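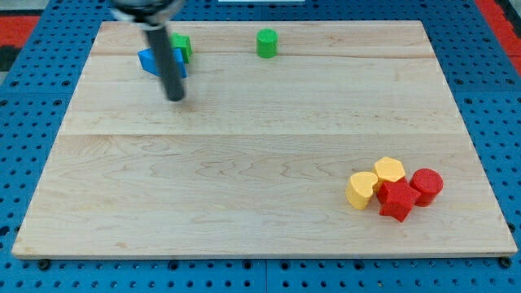 Pale maple planks on a bright blue pegboard.

Search this site
Enter keywords
Go

Billby's street maples are coming back as lumber, and I got a look at the first stack

11 Apr 2018
6 min read

If you've driven down Hunt Road since the leaves came off last fall, you already know how bare it looks. The town took down 69 sugar maples along there to get at the old water main, and for a while it seemed like everybody in Billby had something to say about it, me included. I grew up a short bike ride from that road and I was not happy. I'm still not, if I think about it for too long.

But there's some better news this week! The wood didn't go to the chipper. It went over to the mill in Bonlow, it's been sawn and dried, and the first of it goes on sale to Billby households at the town garage starting this month. I went over to have a look before the doors open, and I came home with sawdust in my shoes and a lot of plans I probably won't get around to.

The short version, for those of you reading this at a red light (please don't): boards are $5 each, they're all maple, and you need something with a Billby address on it to buy. A water bill is fine. The town is holding this first round for residents only, and whatever is left after that will be open to anyone who wants to make the drive.

The mill tells me there are 700 boards in this first lot. More is still drying and won't be ready until August at the earliest, and that's the thicker stuff, the kind you'd want for a tabletop or a bench. So if you've got your heart set on something big, hang on. If you want shelves, a picture frame, a cutting board or a birdhouse that's far too good for the birds, this is your sale.

Now, a word on the mill, because I'd never set foot in it and I've lived in this area most of my life. It sits right on the creek in Bonlow, down the hill behind the feed store, and there's been sawing of some kind going on at that spot since 1738. That's the date cut into the stone over the door, anyway. The building you see today is a good deal newer than the stone (there was a fire, and then a flood, and then another fire) and the creek doesn't turn anything anymore. It's all electric. It still smells wonderful. I asked if they could bottle it and I got the kind of look you give someone who has asked that same thing on every school trip.

They don't usually take street trees, it was explained to me, and there's a reason. Street trees are full of metal. People nail things to them! Lost cat posters, yard sale signs, a clothesline hook from before the war, and the tree just grows right around it all and keeps it. One good nail can wreck a saw blade, and those blades aren't cheap. So every log off Hunt Road got gone over with a metal detector first, and there's a coffee can on the office counter with what came out. I poked around in it for longer than was polite. Mostly nails and fence staples, a lot of staples, but there's also a skate key in there and what looked to me like half of a spoon. How does half a spoon get inside a tree? If you know anything about this, or if it was your spoon, please write in.

The metal leaves a stain, too. You'll see boards in the stacks with a blue-gray streak running through them, and that's from iron sitting in the wood all those years. The mill thought people would be put off by it and was ready to pull those boards out. The town asked them not to, and I think that was the right call. I went straight for the streaky ones myself. A plain board could have come from anywhere, and those ones have Hunt Road all through them.

You'll find that the color varies quite a bit even without the streaks. Some of it is nearly white and some is more like honey, and now and then you get a board with a ripple in the grain that seems to move when you tip it toward the light. They're all the same price. Nothing has been sorted by looks, so bring your patience and maybe a pair of gloves. The boards are rough on the faces and you will get a splinter if you go pawing through them bare-handed the way I did.

Some practical things I asked so that you don't have to:

The sale is at the town garage, around the back, where you go to pick up road salt in the winter. Don't go to the mill. They're nice people, but they can't sell you anything and they'd like to keep their driveway clear for trucks.

Cash or check only. There's no card reader at the garage and no plan to get one.

They won't cut boards down for you on site. If you have a small car, bring a saw or a friend with a pickup. I brought neither and drove home with the passenger window down and a board sticking out past the mirror, waving at people.

There's a limit on how much each household can take in the first round, and it's posted on the garage door. I'm told it's generous. It's there mostly so that one person doesn't back a trailer up and clear out the whole lot.

The wood has been kiln dried, so you can use it right away. Even so, the mill said to let it sit inside your house for a couple of weeks before you build anything with it, flat, with little sticks between the boards so that air gets around them. Mine is under the guest bed. We don't have any guests coming.

If you make something for the kitchen, use a finish that's safe around food. Plain mineral oil from the drugstore does fine, and you put on more than you think you need and wipe off what doesn't soak in. Maple is a good pick for this sort of thing. The grain is tight and it holds up to a knife, and that's a big part of why you see so many cutting boards made from it.

And where does the money go? This was the part I most wanted to find out, and I'm glad to say I got a straight answer. Once the mill has been paid for the sawing and drying, everything left over goes to planting on the same stretch of Hunt Road. The new water main runs down the other side now, so there's room for roots where the old trees stood. It won't be all maples this time. The plan on the wall at the town office has oaks and lindens and a few tupelos mixed in, the thinking being that if some bug or blight comes along that likes one kind of tree, it won't get the whole street. I'd still like a lot of maples. I said so, and it was written down.

There are two holes in the plan, as I see it. The first is watering. Young trees need a lot of it for the first couple of summers, and I couldn't get anyone to tell me who's going to be out there with a hose when it's hot. The second is that section by the Nullora building, where the sidewalk was already heaving before any of this started. The drawing shows new trees there, right up against the concrete, same as before. Maybe there's a fix for it that doesn't show up on paper. I've asked, and I'll let you know what I hear.

Plenty of you wrote to me over the winter about the trees, and I read all of it, including the angry ones. A few of you said you'd never buy so much as a toothpick of that wood, and I understand. Someone else wrote that her kids had learned to climb on the big one at the corner by the church, the one with the low branch, and asked if there was any way to know which boards had come from that tree. I put the question to the mill. Sadly, no. The logs came in mixed, a truckload at a time, and once they were in the yard there was no telling one from another. I wish somebody had thought to mark the ends with a bit of paint.

The trunk of that corner tree did have one slice set aside, though, cut straight across the bottom. It's going to the library once it's been sanded, and it'll hang by the front desk where you can get your nose right up to the rings. It hasn't got a date yet. The slice cracked a little as it dried, which I gather is pretty normal for a piece that wide, and they're deciding whether to fill the crack or leave it be.

As for my own boards, one is going to be a shelf over the kitchen radiator. I haven't decided on the rest. If you buy some and make something out of it, send me a picture, and I'll run as many as I can fit on the back page. Garage hours are posted at the town office and on the door.

More from Billby and Bonlow

Hunt Road water main: what's done and what's left
Bonlow creek path closed again after high water
Leaf bags, brush and branches: the spring pickup rules
Nullora building gets a new roof
Letters: more on the maples
Where to take your old paint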